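Disposable cutlery

Disposable cutlery is tableware made to be used once and then thrown away. The term covers forks, knives, spoons, and combined forms such as the spork, along with small items supplied beside them, including stirrers and toothpicks. Most pieces are made of plastic, wood, or molded plant fiber.

Materials

Polystyrene and polypropylene are the most common plastics. Polystyrene is stiff and gives a clean edge, but it is brittle and softens in very hot food. Polypropylene bends before it breaks and tolerates higher temperatures. Both are shaped by injection molding, in which melted resin is forced into a steel mold with many cavities and cooled for a few seconds before the parts are pushed out.

Wooden cutlery is usually cut from birch veneer. The blanks are pressed under heat to form the bowl of a spoon or the curve of a fork, then dried and sanded. Bamboo is handled in a similar way, although its coarser grain limits how deep a bowl can be pressed.

Polylactic acid (PLA) is a plastic made from fermented plant sugars. Untreated PLA loses stiffness near 60 °C. For hot food it is crystallized during or after molding, often with a mineral filler such as talc.

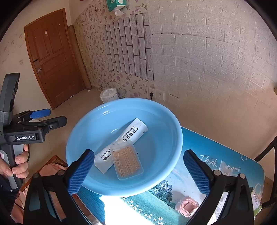 A packet marked "Degradable spoon" and a box of wooden toothpicks in a plastic basin.

Labeling

The words used on packaging are not interchangeable. "Degradable" states only that a material breaks down by some process, which may be chemical or physical. "Biodegradable" means that microorganisms do the work, but gives no time limit unless a standard is cited. "Compostable" is the narrowest term. Under EN 13432, a packaging material must reach 90 percent biodegradation within six months under industrial composting conditions, and must also pass tests for disintegration and heavy metals.

PLA generally needs the sustained heat of an industrial plant and breaks down slowly in soil or seawater. Uncoated wood does not need such heat, but thick handles may be screened out of finished compost and sent through again.

Packaging

Cutlery is sold loose in bulk or sealed in single wrappers. A common case size for loose pieces is 1000. Single wrappers are formed on a flow-wrap machine, which folds a continuous web of paper or film around each piece, seals it lengthwise, and then crimps and cuts the ends. Paper webs need a heat-seal or cold-seal coating — plain paper will not bond to itself — and the coating can affect whether the wrapper is accepted for recycling.

See also

Bioplastic
Chopsticks
Food packaging
Spork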